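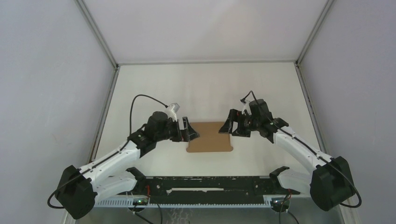 Flat blank on the table.

**Packing group – minutes, March**

Present: Joana Barreto (chair), Thanasis Xenos, Evdokia Rallis, Myrto Stamatopoulos (minutes)
Apologies: Thanasis Moschos

Started 10.15.

**1. Last minutes**

Agreed, with one correction. The shelf for made-up boxes goes to the Wisville store, not Mulinport.

**2. Small carton**

Thanasis X. brought the new blanks from Kowalczyk. They come flat in bundles of 30. The ends are slightly notched and curved, and Evdokia asked whether the shape was final, as the drawing she had been sent showed straight ends. Thanasis X. said the drawing was an old one and he would get the current version.

Joana said the old blanks were splitting along the crease when folded in a hurry. Evdokia had folded a bundle of the new ones at Mulinport and three split. She thought they had been stored on edge next to the radiator and did not want to blame the board yet. Agreed to repeat with a bundle kept flat.

Stock of the old size is 3248, all at Wisville. Joana wants these used first for spares orders. Myrto pointed out that spares orders took 116 last month, so the old stock would be with us for a long time. No decision. Joana to ask Nelent if they would take some.

**3. Folding and standing**

Discussion of whether made-up boxes should be left standing upright or laid on their side until filled. Mulinport stands them, Wisville lays them down. Evdokia prefers upright because the open end is easier to find. Thanasis X. said they get knocked over when the bench is busy. Agreed that both sites will stand them upright until the next meeting and then compare.
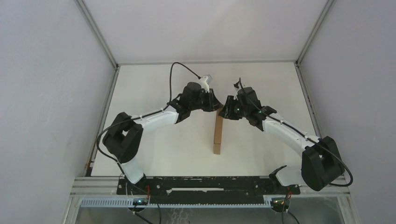

Does the small carton need tape on the base as well as the lid?
Tape on the lid only for anything light. Spares with metal parts get one strip on the base too.

Myrto to add this to the bench card. The present card still mentions string, which should come off.

**4. Bench**

Evdokia asked for the middle of the folding bench to be kept clear at the start of each shift. Tape guns and labels have been ending up there overnight. Agreed. Labels go back in the drawer – the left-hand one, as the other sticks.

Request for a second bone folder at Wisville approved.

**5. Any other business**

Waste board: the cage at Mulinport was full again before collection. Thanasis Moschos to ring the contractor when he is back.

Thanasis X. asked for both Thanasises to be given a surname initial in the actions. Done.

**Actions**

- Thanasis X. – current drawing from Kowalczyk
- Evdokia – fold a second bundle, stored flat, and report splits
- Joana – speak to Nelent on old stock
- Myrto – bench card, bone folder
- Thanasis M. – waste cage

Closed 11.05. Next meeting at Wisville, same time.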